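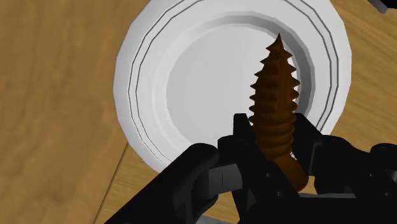
4.2 What the diaries said about fussy eating

I'll own up to a bias before I get to the results. I've lived with old dogs for most of my adult life, and I went into this part of the study quite sure that a fussy old dog was mostly a dog with sore teeth. The diaries changed my mind a bit (my own dog had been trying to for years!).

We had 162 households keeping a meal diary, nearly all of them signed up through the Flultton and Sanville surgeries, and between them they sent in 968 usable entries. A usable entry had to say what was offered, who offered it and whether the dog finished. I threw out anything that just said "ate fine", which hurt, as one household had sent in a whole month of them. Of the usable entries, 339 recorded a meal that was refused at first and then eaten later on, and those are the ones I want to talk about.

I'd expected owners to write about swapping the food. Some did, and there's a fair amount of chicken in there, but far more wrote about changing how the same food was given. They sat on the floor, or moved the meal out of the kitchen, or stopped watching. One owner in Moussa took to reading the paper aloud until the bowl was clean, and I have no idea how to code that, so it sits under "other".
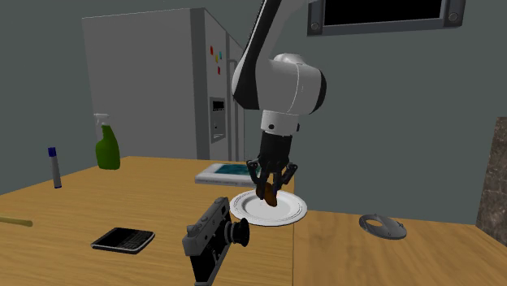
Serving things one piece at a time came up again and again, mostly from people whose dogs were past 12 or so and had gone off a full bowl. Several owners told us that a big heap of food seemed to put the dog off before it had even had a sniff. They gave up on the bowl and went over to a flat dish, with one morsel offered and then a wait. The layout in Figure 2, with a single small brown piece held directly over a round white plate, is close to what they meant, though most of them had the plate on the floor and plenty used their fingers. It's slow going. A supper done like this could take 22 minutes, according to our most patient diarist, and I can't pretend every household could manage that on a work night.

I should say that the diaries can't tell us why it helped, or whether the dog would have come round anyway if left alone for an hour. We didn't ask for vet records until January, and by then some families had stopped writing. The Kindeo scales we lent out did at least give us weights for the dogs who stayed in, and I come to those in section 4.3.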